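Okay, robot fault thread, because I promised one and because this week's was a beauty. Grab a coffee, it's a long one.

Thu 28 January, the day our gripper decided to let go of things for no reason at all. Well, there was a reason. It took us most of the day to find it and I enjoyed nearly every minute.

Background for new followers: I work on the picking bench at Skurkitz. We teach an arm to lift small things off a table and put them down somewhere else. Toy fruit, toy vegetables, blocks, cups. Cheap, colorful, and they don't go bad over a long weekend!

The job that day was a long run, 100 picks in a row with no help from a person. We'd had clean shorter runs before that and I was feeling pretty good. (I know. I know.)

First dozen or so went great. Then the arm picked up a cup-shaped block, lifted it, carried it halfway across and dropped it. Block bounced, rolled, knocked into the apple. The arm carried on and very carefully placed nothing at all at the far side. Beautiful placement. Perfect, even.

And here's the part that bugged me – the log said the pick was a success. Grip closed, grip held, grip opened at the target. As far as the software knew, everybody was happy.

So now I had two problems. The drop was one. The arm not noticing the drop was the other, and I'd argue it's the bigger one. A dropped toy is nothing. A machine that thinks it's holding something when it isn't can get you into real trouble with heavier stuff.

We stopped the run. Arm into hold, gate shut, log saved before anybody touched anything. I'm a bit of a bore about saving the log first, but I lost one in July by rebooting too fast and I'm still sore.

Then we did it again on purpose, slow speed, block in the fingers just off the table, me watching with my nose against the guard.

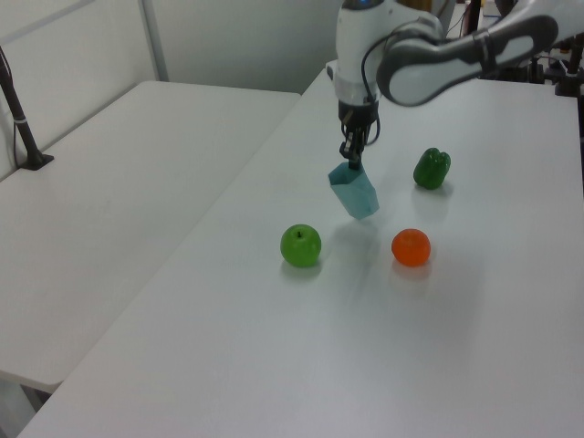 Deepika Venkataraman asked in the replies why we didn't just turn the grip force up and move on, and said that's what she would have tried before lunch.

Deepika, we did try it! Totally fair question. It helped a little with the cup block and then made things worse with the tangerine, which is round and squirts out sideways when you squeeze it too hard. So we put the force back where it was and went looking for the real cause.

Next guess was dirty fingers. Wiped them down, let them dry, ran it again. Still dropped. Also wiped the block, in case it had picked up hand grease from all of us fussing with it. Still dropped.

Guess after that was the block itself. It has flat sides that angle in, so if the fingers land on an edge instead of a flat, you only get a thin line of contact and the thing can swing. I loved this theory. I drew it on the whiteboard with arrows. And it's partly true, because a small tilt in the grip does make it touchier.

But then the bell pepper dropped too, and the bell pepper has no flat sides. Goodbye, arrows.

Snežana Dumitrescu was the one who cracked it. She wasn't looking at the fingers at all. She had the log open and saw that every drop came at the same point in the move, right as the wrist started to turn. Straight carries, fine. Wrist turns, drop.

So we ran a move with the wrist turning and nothing in the fingers, and watched the gripper signal. It blinked out. Just for a moment, then back. Turn the other way, no blink. Turn back, blink. I may have yelled.

It was a cable! The connector at the wrist end hadn't been pushed all the way home after we swapped the gripper over. On a straight carry it sat there looking innocent. When the wrist turned, the cable pulled on it, the contact broke, and the gripper restarted.

On our setup, when the gripper restarts, it relaxes its fingers for a second before going back to the last command. Which explains both problems in one go. The fingers let go, the block fell, the fingers closed again on thin air, and the last thing in the log was "closed." So it counted as a success.

That second half is the bit I want other small teams to hear. Our check for "am I holding it" only asked whether the gripper had been told to close. It never asked how far the fingers were apart. If they're closed tighter than the thing you're carrying is wide, you aren't carrying it. We had that number the whole time and weren't reading it.

What we changed, in case it's useful:

Connector pushed in properly, and the cable tied with more slack so the wrist can turn its full range without tugging.

The arm now reads finger width all the way through the carry. If the fingers close up too far, it stops where it is and waits for a person.

Any restart of the gripper in the middle of a move is now a hard stop. Before, it was a line in a file that we weren't reading.

And after any gripper swap, we do a slow full wrist turn with the fingers closed on nothing and watch the signal before the first pick. Takes two minutes. I timed it.

We tested the new stop by pulling the connector a little loose again (slow speed, gate shut, hand on the stop button) and the arm froze mid-carry exactly like it should. The block dropped, the arm knew it had dropped, and I was so pleased with it.

Still open: whether we can set the gripper to keep holding when it loses its signal. Snežana thinks it's a setting. I think it may need different hardware. I've written to Gandimach to ask and will post what they say, even if she's right.

Long run starts over from zero tomorrow morning. I've already checked the connector three times and I'll be checking it again on my way in.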